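Forum Innenausbau › Wandbeläge › Blattmuster in kleinen Nischen

Ernetti_26
Sehr geehrte Mitglieder, ich bitte um Stellungnahme, ob eine großformatig gemusterte Tapete neben einem marmorierten Boden vertretbar ist.

Fello
Aus fachlicher Sicht rate ich ab. Zwei Muster konkurrieren miteinander.

Romar
Dem widerspreche ich. Hellgrauer Grund mit dunkleren Blättern bleibt neben Rotbraun zurückhaltend. Zum Vergleich: 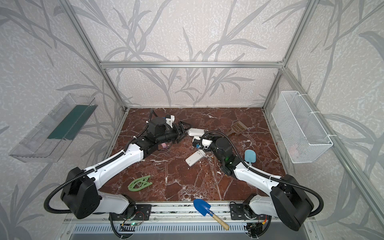

Adhiambo Mushi: Maßgeblich ist der Rapport. Bei schmalen Wandflächen empfehle ich, vor der Bestellung ein Muster anzufordern.

Fello
Meine Bedenken bleiben bestehen.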